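Notebook, January - desktop strip-down, bench 2

Picking up from yesterday. Dell tower on the bench, side off, working through the drive caddies. Blue plastic ones, 3.5-inch disks. Socket board is on the fence.
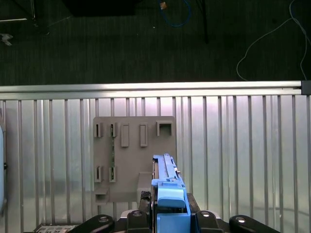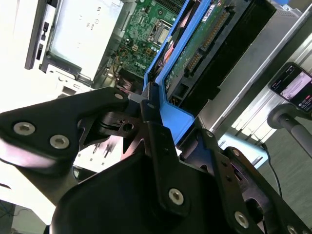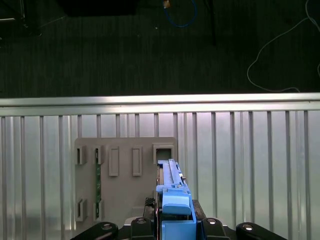 Disk total for the Lambrechts lot now stands at 479 logged, 154 still to wipe. Myroslav has the serials up to the end of shelf C. I make it one fewer than he does, so one of us has entered a drive twice. Check before anything goes to Clirkby.

Caddies to be kept with their cases this time. Last batch they all went in one crate and Vsevolod spent a morning matching them up again.

Side rails flex if you pinch near the open end - hold lower down. Two cracked last week, put in the spares tub.

To do:
labels, we are nearly out (order 100)
ask Sivwood if they want the caddies or only the bare disks
cables off the floor before the trolley comes through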